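Clernberg two-finger gripper kit: a long look before you spend the money

I paid 400 for the Clernberg kit, which gets you the gripper, a wrist bracket and a cable that is too short. The seller, Lomonitz, pitches it as ready for "fine bench work." I wanted something on my home-built arm that could work inside old desktop PCs, seating memory and pulling cards, so that is what I tested it for.

Assembly took me 12 evenings. The linkage plates are stiff and the hex screws are decent quality, but the manual has two steps in the wrong order and I had to strip one side back down. My advice is to skip the manual and work from the Yáñez forum thread. 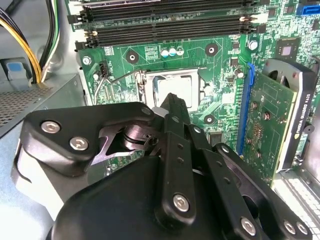

Size is my main complaint. The product page talks about grip force and never gives the width across the links with the fingers closed. On an open table you won't care. In a desktop case you have drive cages on one side and a graphics card on the other, and every approach has to be planned around the knuckles. The fingertips are narrow enough. Everything behind them is bulky.

Software is the Utby package, free, with a nice jog screen and a calibration routine I don't trust. I ran it 30 times from the same start position and it gave me a different zero after every power cycle. The drift was small, but memory latches are small too.

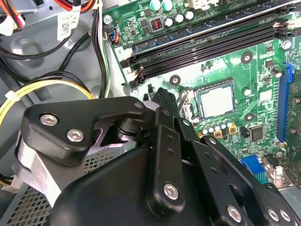 Lomonitz also sells a slim version for 2,650. I haven't tried it, and at that price I would want to borrow one for a month first. Their support answered my question about the zero drift with a link to the manual.

Would I buy the cheap one again? For picking up blocks and sorting screws into trays, maybe. For PC work, no, and I'd want to see somebody seat a full set of memory with it before I believed the "fine bench work" line. Mine stays on the arm until I can print narrower links. Two and a half stars, the half being for the screws.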